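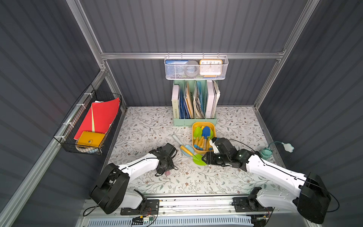 Toy garden tools and their yellow tray, with the file organizer and wire basket behind.

Progress report to the Westerberg fund, February
Project: Shared Shelves, Valville
Prepared by Niilo Toivonen

You asked for a plain account of whether the storage money is doing any good. My answer is partly, and less than the application promised.

What was bought

The grant paid for trays, desktop organizers and hanging wire baskets, all ordered through Skerus. Delivery came in 4 lots and the last one was short. The missing trays have been credited, and I would like to keep that credit until we know whether we want more trays at all.

Toy garden tools

The application said that a tray for each kind of toy would cut tidying time. I doubted it then and I still do. The yellow tray takes a good bundle of the tools, shovels and a rake-like one among them, but as the picture shows, there are also tools lying beside it. The handles are long for a tray that shallow, and children push them in from whichever side they are standing on. A taller tub might do better. I would want to see one tried before paying for a set.

The leafy contact paper has been better value than I expected. It wipes down easily and came in well under budget. I had argued against it on grounds of taste and I withdraw that.

Paperwork

The mint-green organizer has four compartments, and the WORKSPACE binder lives there with the blue and tan folders. It is a decent piece. My complaint is with what goes in it. Two staff members file by month and the others by child, so a form can be in either of two places, and a stack of loose papers has a way of becoming permanent. No organizer fixes that. We agreed on filing by child at the Saturday meeting, and I will believe it when I see it kept up.

Wire baskets

Hung from the rail, the white basket keeps the clock at a height where adults can read it. It has also started to collect other things, which was predictable. Bruro, who supplied the hooks, suggest adding a second basket. I suggest emptying the first.

Money

Of the 200 dollars set aside for small storage, 60 remains. I am not asking for the next installment yet.

Before the next report

Try one deep tub for the long-handled tools, for 20 working days, with the yellow tray kept for smaller toys.
Finish refiling by child and throw out duplicate forms.
No further purchases from Skerus until both are done.

The claim that tidying time has dropped should stay out of your annual summary. We never timed it beforehand, so there is no figure to compare with.

N. Toivonen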